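Finished two weeks with the Putness handheld gripper kit. Thread with notes for anyone pricing one. We paid for ours and have no deal with the seller.

What you get: a left and a right gripper, a marker cube for each, a head mount, a chest and shoulder harness, a recorder with a small screen, and the cables. No arm. You hold the grippers yourself and the kit logs the motion and finger opening for training later.

Weight is 594 grams per gripper without cable. Fine for the first hour. After that Andri Holzer, who did most of the recording, wanted a break every 20 minutes or so. The load sits ahead of the wrist and you feel it in the forearm.

Finger force is adequate for plastic parts and bags. Thin rims are easier than smooth round walls. I would not buy it for anything heavy, and the manual says the same.

Floor-level work is where we spent most of Thursday. Large room, long reaches, a lot of bending.
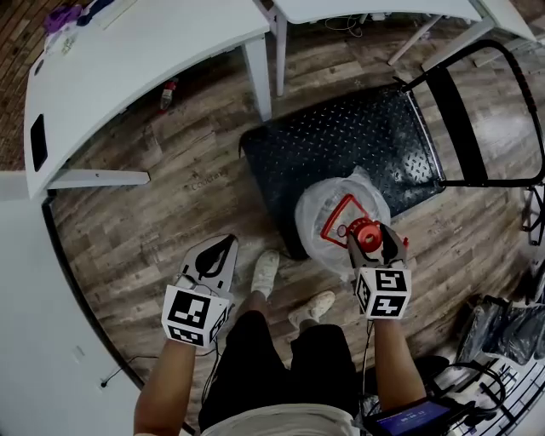
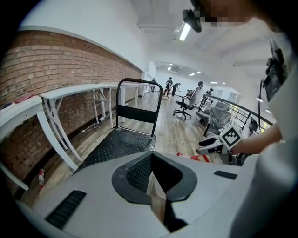
Tracking: the cubes hold up well as long as at least one face is toward the head camera. Turn the wrist far inward and you lose the pose for a moment. The software bridges short gaps and flags long ones. It flagged too few with the default setting. Lower the gap limit to 200 ms before your first session.

Strong daylight from one side costs you some detections. Fixed exposure helped. Auto exposure did not, and the setting resets after every firmware update, so check it.

Cables. They run from the grippers up the arms and they are my main complaint. The connector at the gripper end has no lock. Ours came out twice in one afternoon, and both takes had to be thrown away. Joni Heinonen put a clip on each forearm and it has been fine since.

Calibration takes two people the first time and one person after that. The printed guide skips a step: close both grippers fully before you press start. Without it the opening width reads 3 mm off for the whole session.

Export is plain files, one folder per take. Umon reads them directly. For Tover you need a converter, and the one supplied drops the left gripper timestamps. Support confirmed this and sent a fix the next day.

Battery in the recorder lasted 189 minutes, measured once, with the screen on. Spare batteries are 295 for two, too much for what they are.

Compared with the Siddiqui kit we had in January: Siddiqui has better connectors and a softer grip. Putness has better tracking and lets you replace the finger pads without tools. Price is close enough that I would decide on tracking.

Will post the pad wear numbers when we have another month on them. Questions about the converter are better sent to Joni, he has the patched version.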